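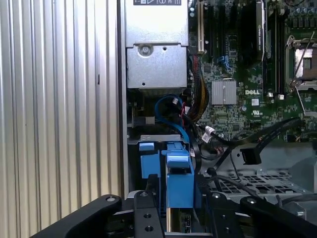 Inside the Dell tower, with the power supply at the top.

Marchetti compact screwdriver set, review after eight months

I bought this set in July, when my old screwdriver lost its tip inside a kitchen cabinet hinge. The box has 19 bits, one handle and one extension. I paid 177 for two sets, one for me and one for my sister Mamta, so please divide by two.

The handle is the best part. It is thick enough for my hand, and the rear cap turns smoothly when you press with your palm. I have used it on eyeglasses, a sewing machine, door handles and the computer. For the small screws I like it more than my Stulteck, which cost less but has a slippery handle.

The bits are good but not all equal. The Phillips ones still look new. The smallest flat one got a little bent in the second month – I was opening a battery cover with it, so this is my own mistake. I wrote to the shop and Keisha Nakamura answered the next day. She sent me a new bit and did not ask for the old one.

What I do not like is the magnet. It holds a small screw well if you work downward, but with the extension the screw falls when you turn the tool sideways. On a computer case this is annoying, and I had to shake one screw out. The Wundico set of my neighbor has a stronger magnet, I tried it.

The box closes with a plastic clip, and the clip is already loose. I put a rubber band on it. Also the sizes are printed in gray on black, and in the evening I need a lamp to read them.

I give four stars. If you mostly repair things at a table, buy it. For work on a ladder I would look for something with a better magnet.

Reviewed 2 March 2026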